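펠소프 양팔 정리 과제

펠소프 양팔 정리 과제(Felthorpe bimanual sorting task)는 두 대의 로봇 팔이 선반과 탁자 사이에서 소형 물품과 케이스를 다루는 능력을 평가하기 위한 로봇 조작 연구 방법이다. 모방 학습으로 얻은 제어 정책을 같은 조건에서 비교하는 데 쓰이며, 줄여서 펠소프 과제라고도 한다.

개요

과제는 물품 집기, 케이스 열기, 케이스 옮기기, 선반에 되돌려 놓기의 네 단계로 나뉜다. 각 단계는 따로 채점하고, 앞 단계에서 실패하면 뒤 단계는 0점으로 처리한다. 한 팔만으로 끝낼 수 있는 동작도 있으나, 케이스를 여는 단계에서는 한쪽 팔이 본체를 누르고 다른 팔이 덮개를 들어 올리는 방식이 표준 시연으로 정해져 있다.

작업 공간은 옅은 회색 판으로 세 면을 둘러싼 직사각형 탁자이다. 초기 규격에서는 무늬 없는 상판을 썼으나, 개정판부터 대리석 무늬 상판이 허용되었다. 무늬가 있는 바닥에서는 검은 테두리의 물체를 배경과 구분하기가 더 어려워 시각 인식부의 차이가 점수에 잘 드러난다.

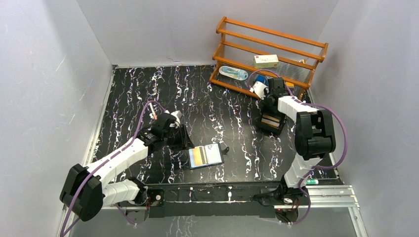
펠소프 과제의 작업 공간. 오른쪽 팔의 그리퍼가 검은 케이스의 윗부분에 닿아 있고, 왼쪽 팔 옆에는 열린 케이스가 놓여 있다. 뒤쪽은 물품을 올려 둔 나무 선반.

데이터 수집

학습 자료는 원격 조종으로 모은다. 조종자는 두 팔을 동시에 움직이며, 관절 각도와 그리퍼 개폐량, 고정 카메라 영상이 함께 기록된다. 공개된 기본 자료는 시연 2000회분이며, 이 가운데 377회는 도중에 물체를 놓쳤다가 다시 잡는 복구 동작을 포함한다. 복구 시연은 별도의 표지를 달아 학습에서 제외할 수 있도록 하였다.

물품은 모두 26종으로, 상자형, 원통형, 포장형으로 분류된다. 시험마다 선반 위 배치를 바꾸고 선반의 각도도 조금씩 달리한다.

결과

기준 정책으로는 행동 묶음 예측 방식의 일리츠(Ilitz)와 단계별 계획기를 결합한 루르누라(Lurnura)가 쓰인다. 정책마다 50회씩 시험한 결과, 물품 집기에서는 두 정책의 차이가 거의 없었다. 케이스를 옮기는 단계에서는 루르누라가 앞섰는데, 일리츠의 실패는 대부분 케이스가 기울어진 상태에서 그리퍼가 미끄러진 경우였다. 복구 시연을 제외하고 학습하면 두 정책 모두 성적이 떨어졌으며, 하락 폭은 일리츠 쪽이 컸다.

한계

선반 안쪽의 물체는 가로대나 팔에 가려지는 일이 잦아, 고정 카메라 한 대만 쓰는 구성에서는 단계별 점수의 편차가 크다. 팔을 따라 설치한 케이블의 여유 길이도 손목의 회전 범위에 영향을 준다. 은구바네(Ngubane) 변형 과제는 이를 고려하여 손목 회전각에 상한을 두었으나, 기본 과제의 점수와 직접 비교할 수는 없다.

같이 보기

모방 학습
양팔 조작
원격 조종

최종 수정: 20/7/16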